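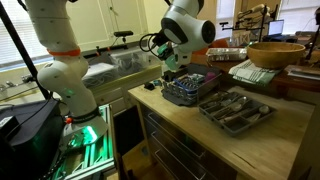
Photo: Aksel Bisgaard

Filed under: Travel Tips / Kitchen in a Rented House

When my wife and I rent a house on a Greek island, we cook at home most evenings. After many summers I have a few habits for the kitchen, and friends ask me for them, so I write them down.

Before shopping, open all the cupboards. In our last house, in August, we bought salt, oil and sugar, and then found all three behind the plates. The former guests leave more than you think.

Bring your own knife. The knives in rented houses are almost always dull. I roll a small one in a dish towel and put it in the checked suitcase, never in the hand luggage. If you forgot it, the bottom of a ceramic coffee cup has a rough ring without glaze. Pull the blade over it at a low angle, 2 or three times on each side, and it will cut tomatoes again.

Ask the owner about the tap water. On some islands it is safe but salty, and it spoils coffee. For pasta I use half tap water and half bottled, and I put no salt before I taste.

Salty water leaves also white spots on glasses. Wipe them with a little vinegar on a cloth and rinse. Do the same in the kettle: one cup of vinegar, fill up with water, boil, wait half an hour, pour out. Then boil clean water once and throw it away.

Bread gets hard in one day when the wind is strong. Keep it in a cotton bag inside a pot with the lid on. The hard pieces we make wet under the tap, only for a second, and put in a hot oven for five minutes — or we eat them with chopped tomato and oil, as the neighbors do.

Ants come for the honey. Stand the jar in a soup plate with some water, and they can not reach it. Change the water every morning.

Fish smell on the hands goes away with lemon and coarse salt. Wash the board with cold water first, then with hot and soap.

On the last evening, empty the refrigerator and leave the unopened things on the table with a small note for the cleaner.

Tags: kitchen, islands, self-catering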